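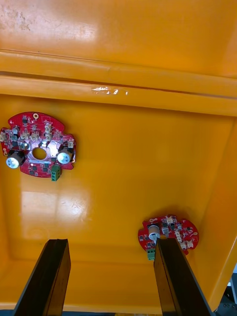

Skalley Parts Reuse Project
Progress report to the Planton Fund
July 8, 2018

Hi everyone at Planton,

It's Soledad again, with the second report of the year. The January one was mostly me complaining about shelving, so I'm glad to say this one has parts in it!

The big news is that the sorting is moving. We have taken in 1171 parts since the grant started, nearly all of it from the Draleck clear-out, and 103 of those are still waiting for a first look. The rest have been through the sorting table at least once. I had hoped to have the whole lot done by the end of June, but the valves slowed us down (more on those below) and I'd sooner be late than have to do it all twice.

The round red boards are the part I'm happiest about. They're the disc-shaped ones with the hole in the middle, and they get a yellow bin to themselves now. In the old setup they sat in with everything else and the tall capacitors took a beating. We lost 32 boards to bent or broken capacitors before I changed the rule, and I should have changed it sooner. Boards now go in flat, face up, and I keep the number in a bin low so they don't ride up on each other.

The solenoid valves are fussier. The leads tangle if you so much as look at them, and the labels don't always agree with the list Draleck gave us. Yan and I went back and forth on whether to sort by label color or by nozzle, and we settled on label first, nozzle second. It's a bit slower but the mix-ups have dropped off a lot.

We've also stopped putting parts straight from bin to bin. Things get set out in the steel tray in the middle first, on a clean sheet of white paper, so you can see what you've got. The paper was Yan's idea and it costs next to nothing.
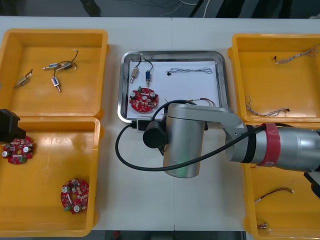
The sorting table, with the yellow bins on both sides of the steel tray.

Money: we're inside the budget. I spent $200 on extra bins and paper, which came out of the supplies line, and I haven't touched the line for test equipment yet. I'd like to hold that over to the fall if you're okay with it, as I want to see how many valves are worth testing before I buy anything.

Still to do:
First look at the remaining Draleck parts
A proper written sheet for the valve labels (mine is in pencil and only I can read it)
Better storage for sorted boards, probably with dividers

One question for you. Do you want the broken boards counted in the final total, or listed on their own? I've kept them separate for now, and it's easy to switch.

Thanks so much for your patience with the late numbers last time!

Soledad Arancibia
Skalley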